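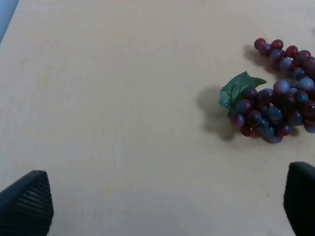 The owner of Harju, a prop rental shop, has 22 drawers of food and eats lunch at her desk with her back to all of them. "You bite into one wax pear in your twenties," she says, "and you change your habits."

She rents mostly to small theaters and furniture showrooms. The inventory runs to 1,533 pieces, and she will talk about bread if you let her. I asked about grapes.

"Grapes are the workhorse," she says. "Every banquet, every Roman, every bowl on every sideboard. I must have sent out around 800 bunches by now. Most came home."

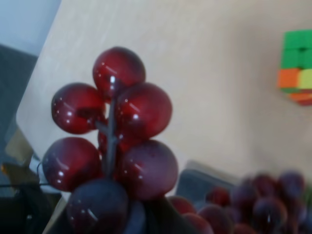

Her complaint is with manufacturers who think fruit comes in one color. "A real bunch can't make up its mind," she says. She likes a deep red that slides toward purple on the underside, and she'll forgive a shiny skin if the color is right. Stems are another matter. A thin gray-green stalk passes. Anything the shade of a garden hose goes in the Trula bin, named for a supplier she no longer calls.

Cleaning is done with lukewarm water and a soft brush, by the drawerful, usually in June when the theaters go dark. Hair spray is banned. "It looks wonderful for 4 days. Then it looks like a barbershop floor."

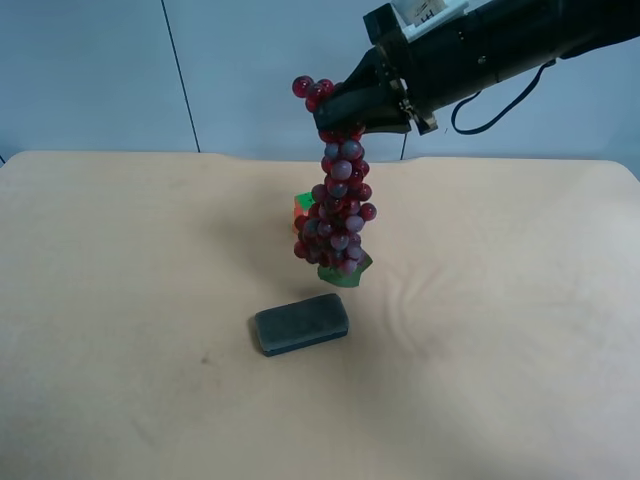 On leaves

"One is plenty," she says. "Two and people start wondering where the vine is." She keeps spares in a cookie tin and declines to say how many.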